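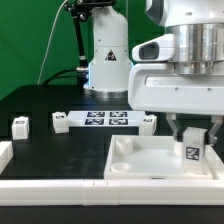
Green backdrop and black table.

From: Nele Aerts
To: sustden-members
Subject: Re: Hall floor, July work and the storage cages

Ward Jacobs wrote:
> Can someone confirm which weeks the main hall is closed? I have heard
> two different answers. Also, do the storage cages have to be emptied,
> or only the ones along the north wall? I have a lathe stand in 29 and
> I can't lift it alone.
> Ward

Ward, and everyone else who asked,

The main hall is closed for the last two weeks of July. The earlier dates came from the first quote, which we turned down. Van Damme is doing the sanding and sealing. Their price is 3162 for the whole floor, including the strip under the radiators that was skipped last time. We had set aside 2000, so the rest comes out of the repair fund. That leaves 340 in the fund until the fall dues come in, and I would ask people not to put in for new tools before then.

Only the north wall cages need to be emptied. Cage 29 is on the north wall, so yes, Ward, the stand has to move. Thijs Verhoeven has a pallet jack and will be in on Sunday from 10 to 2. Write to him directly if you have something heavy. Small things can go on the shelves in the back corridor. Please put your name on them — last time we had three boxes left over and they sat there until spring.

The side rooms stay open, but you will have to come in from the yard. The yard gate code is not changing. The corridor restroom will be locked while the sealer cures, so use the one upstairs.

Hanneke Van der Linden asked about the smell. Van Damme says the sealer is water based and the hall should be fine to walk on after two days. Tables and machines go back after a week. Please don't drag anything across it, even then. Felt pads are in the drawer under the sink.

Wouter Willems still has the old floor plan. Wouter, could you bring it by so we can mark the outlets before the sanding starts?

Nele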